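Session 4 notes: getting two arms to share a table

OK, picking up where we left off last week. By now your bench should be bolted down and both arms should home without complaining. If one of them grumbles on startup, it's almost always the cable loop at the shoulder pulling tight, so give it more slack than you think it needs (I rerouted mine twice before I was happy!).

Tonight is all about teaching the two grippers where the table is. We do the left arm first, then the right, then both together at crawl speed. Keep the speed at 60 in the settings file until you trust it. I once left mine at 324 and chased a cup across the workshop floor, so please learn from me.

The job for practice is moving a bowl from the riser down to the tabletop and back again. Bowls are great for this. The rim gives the fingers something thin to grab, and a sloppy grip shows up right away as a tilt. Write down your finger opening each time you try, and the height too, even for the bad ones. Aatos has a page full of bad ones and he's miles ahead of the rest of us.

A few things people asked by email:

Yes, you can build the frame from whatever extrusion you've got at home, just check the corners are square before you hang an arm off it.

No, you don't need matching fingers on both arms. It does make life easier, though.

The wrist camera view feels odd at first, with your own fingers always in the way. You get used to it, and you'll want them in view for lining up on the rim.

For next time, read handout 2 and bring your notes.

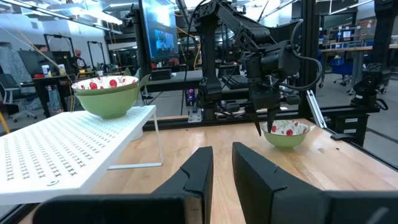

Somthorpe Shared Workshop, Home Robotics Evening Class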